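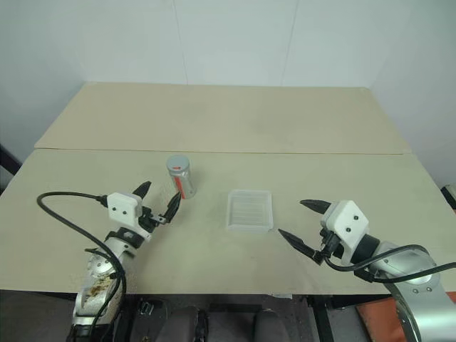
Teleoperation and Demonstration Forum > Two-arm setups > Canister into tray, policy stalls before the grasp

Started by seamline_k, September 2019

seamline_k
We are recording two-arm demonstrations by remote control. The task: left arm picks up an upright silvery canister, right arm steadies a shallow clear tray, canister goes into the tray, both arms retract. We have 824 episodes from 3 operators. Control runs through an Evberg leader pair, logging through Urnela.

The trained policy reaches well and then stops just short of the canister with the fingers open. It sits there until the timeout. Success over the last 70 trials was poor enough that I won't post it. Loss curves look normal. Has anyone seen this?

dmp_holdout
Yes. Check how long your operators wait before closing. If the person at the leader arms hovers for a second to line up the fingers, the recorded action during that second is "stay where you are." The policy learns it. With one observation per step and no history, it has no way to know that the wait is over.

Plot joint velocity against time for a few episodes and look for a flat section before the gripper command changes.

seamline_k
Plotted 24 episodes. Flat section in nearly all of them, around a second long. It is worst for the operator who is most careful.

Trimming it would be easy. Any reason not to?

oblique_wrench
I would not trim it. The pause is when the operator corrects the last few millimeters. If you cut by a velocity threshold you also remove the small corrections, and those are the samples you need most near a smooth cylinder. We did this in March on a jar task and traded stalls for knocked-over jars. Re-record with better instructions.

dmp_holdout
Disagree. Re-recording 824 episodes is a lot of labor to fix what is mostly a filtering problem. Set the threshold low, drop only frames where both arms and both grippers are still, and keep everything else. Your jar result sounds like a threshold set too high.

oblique_wrench
It was set at the encoder noise floor. There is not much room below that.

tarn_loop
Separate question: are you logging the leader position or the follower position as the action? They differ at contact. When the follower finger is pressed against the object, the leader keeps going, and that gap is what produces grip force. Log the follower and the policy will touch the canister without squeezing it.

seamline_k
Leader for the arms. For the grippers the Urnela default is follower, which I had not noticed. Thank you. That would explain a few runs where the canister slid out of the fingers, though not the stall.

Ekanayake_lab_bench
We gave up on remote control for this kind of task and went to hand guiding. You push the arms through the motion directly and the hesitation mostly goes away, as you can feel contact. Operators were usable after one afternoon.

tarn_loop
With two arms and one person? You also have hands and forearms in the camera view for the whole recording, and they won't be there at run time.

Ekanayake_lab_bench
We record the joint path by hand, then play it back with nobody near the table and save the camera data from the playback. It doubles the time per episode. Object position has to be reset exactly, so we use a Sternudo template under the parts.

oblique_wrench
Playback only works if the contact repeats. A light plastic tray shifts when you brush it, and then the second half of the path is wrong.

Ekanayake_lab_bench
Agreed for the tray. We discard those.

seamline_k
Plan for this week: switch the gripper action to leader, predict short action chunks so the policy can carry through the pause, and leave the data untrimmed for the first run. If it still stalls I will try the filter on a copy of the set. Operators have been told to slow down early in the approach and close without stopping.

dmp_holdout
Run the filter at the same time. It costs you one training job.

seamline_k
Only one GPU is free until Thursday. Chunks first.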